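Thaddeus Marchetti
Working rules for hand-held gripper demonstrations, as we run them at Haverford. A thread, mostly for people setting up their first station.

1/ Write the task as one sentence before anyone picks up a gripper. "Put the small packages in the container" is a task. "Tidy the table" is four tasks and an argument. If two operators read it and do different things, rewrite it.

2/ Fix the start state on paper. Ours lists the container position, which items are in play, and where both grippers begin. Version 2 of the sheet also says which items may already be in the container at the start. Version 1 did not, and we paid for it at review.

3/ Cover the work surface with one plain sheet, edge to edge or close to it. Replace it when it creases. A crease gets treated as an object more often than I would like.

4/ Cables go away from the work. Before each take, move both grippers through the full reach of the task with the cables attached. If one crosses the container, reroute it and start again.
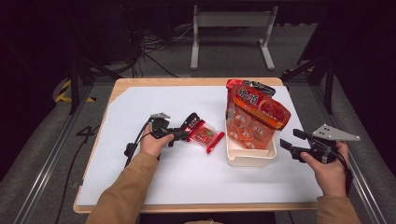
**GRASPING AND IDLE HANDS**

5/ Small flat pouches: close the fingers on the package, lift clear of the paper, then travel. No dragging. A drag is a different skill and belongs under a different label.

6/ The second gripper stays open and out of the path until it has a job. Open and still is a valid state – label it as idle, don't leave the field blank.

7/ Don't help with a fingertip. If the package slips, regrasp with the gripper or end the take. The Grura guide allows one assisted recovery per take. We don't, and I'd argue they should drop it.

8/ Large bags standing in a container shift when you touch them. Decide in advance if a shifted bag counts as a failure. We say no, as long as it stays in the container.

**LABELS AND REVIEW**

9/ August batch, for reference: 398 takes submitted, 109 sent back at review. The most common fault was a missing idle label. Bad grasps came second by a wide margin.

10/ Of those 109, 18 were thrown out for good. The rest only needed relabeling, so keep the raw takes until review closes.

11/ Reviewer and operator must be different people. Jakine's tool enforces this. Gimix's does not, so there we do it by roster.

12/ Floor markings: if tape marks a stand position, check the stand against the tape at the start of every session and after every break. Log the check even when nothing moved.

13/ Open question – do you log failed grasps inside a successful take, or only the final one? We log all of them. Interested in how other sites handle it.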